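Open-plan office

An open-plan office is a workplace in which many desks share one large room, with low partitions in place of full walls. Rooms of this type are lit mainly from the ceiling. Fluorescent tubes cover the general area, and pendant lamps may mark off a section used for meetings or breaks.

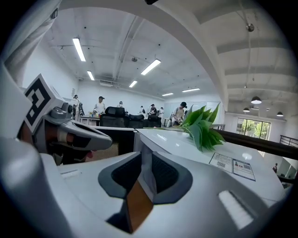

Beams and pipes are often left exposed, which adds ceiling height but leaves more hard surface to reflect sound. In the Plundley survey of 132 offices, noise was the most frequent complaint, ahead of glare and drafts from wall-mounted air conditioning.

Seating

Mesh chairs are common because the open weave lets air pass behind the sitter. A headrest is usually optional. Desk partitions are kept low enough to see over when standing, and the top rail may carry a label strip. Small furnishings such as cushions and artificial plants are normally supplied by the occupants. 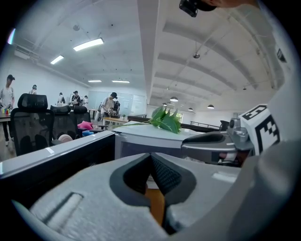
Thoroddsen objects that low partitions do little for speech noise, and that the Borkik layout, with 20 desks to a bay, should be split into groups of five before any change is made to the ceiling.

See also: Cubicle; Office lighting; Hot desking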